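The Man Who Keeps the Keys to Sulemana Hall

Musyoka Makori likes to start at the back door. The front entrance of Sulemana Hall is the one on the college letterhead, with its broad steps and its heavy double doors, but the back is where the students came in for most of the building's life, and he would like you to come in the same way they did.

"You see how the step is worn down on the left?" he asked me, holding the door open with his foot because his arms were full of folders. "That's from people going around the boiler. The boiler has been gone since before I got here, but the step remembers it. I tell every new student to put their foot right there."

Makori has looked after the history of Vergate College's oldest classroom building for most of his working life, first as a part-time clerk in the records office and now as college archivist. We met early on an October morning, before classes, and he had promised me an hour. It ran well past lunch, and I can't say I minded (he had brought a thermos of very good tea, and a second cup).

The hall began as a dining room, he explained. The college fed its students there and heated the place badly, and when a larger kitchen went up across the lawn the trustees couldn't agree on what to do with the empty one. For a while it held hay. Then it held the chemistry department, which lasted until a fire in the stockroom took out most of the east wall. "The chemists wrote a very polite letter of apology," Makori said. "I have it upstairs. They also asked for a bigger stockroom."

After the repairs the building went to the teachers' course, and that is the part of the story he loves best. The course trained young women for the country schools, and at its largest it had 382 students enrolled, in a building meant to seat far fewer at supper. Classes met in the hallways. One instructor taught penmanship from the landing of the main stairs, with her pupils sitting below her on the steps and their writing boards across their knees.

"I met one of those pupils when she was very old," he told me. "She still wrote a beautiful hand. I asked her what she remembered about Sulemana Hall and she said, 'My back hurt.' I wrote that down too. I think it belongs in the record as much as the enrollment book does." 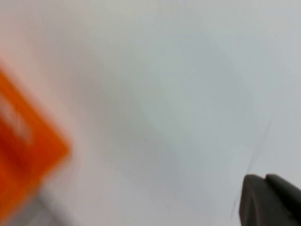 Sulemana Hall, October.

The enrollment book itself is a big thing in a cloth cover, and he turned its pages for me slowly, with the flat of his hand. It had been missing for years. Everyone assumed it had gone in the fire, though the dates never fit, and then it came back to the college in a box of hymnals from a church in Natar, a few miles up the river. How it got there Makori has never been able to find out. He has a theory involving a registrar who also played the organ, and he told it to me at some length, with two digressions about the organ, and then asked me not to print the registrar's name until he could be sure.

I asked him about the name of the building, which visitors often get wrong. People assume Sulemana was a donor. "No, no, the donor was somebody else entirely, and he wanted it named for his mother," Makori said. "The trustees took his money and called it the Commons for a whole generation. Sulemana taught mathematics here. When he retired, his old students raised $1,000 to fix the roof, and the college was so grateful about the roof that they gave it his name. He was embarrassed. He kept calling it the Commons until he died."

The current work is quieter. The plaster on the upper floor is being repaired a room at a time, and the old Eveo Room, where the debating society used to meet, will be opened again as a reading room once the floor is sound. Makori has spent nearly 3 years going through the society's minutes, which are long, and which he finds very funny. They debated whether a college man ought to own a bicycle. They debated it again the following winter and reached the opposite answer.

He hopes to put the minutes out where anyone can sit down with them. Copies at first, he said, and the real volumes on certain afternoons when he can be in the room himself. I asked if he worried about people handling them.

"A little," he said. "But they were handled plenty before. There's jam on one page. Somebody was eating at a meeting, and there's a motion on the next page against eating at meetings, and it failed by 2 votes."

By then a class was letting out downstairs, and we had to wait on the landing while it went by. Makori knew a good many of the students and stopped several of them to ask about papers they owed him. When the stairs had cleared he walked me back down, past the enrollment book in its case and a row of class portraits he still wants to tell me about, and let me out through the back.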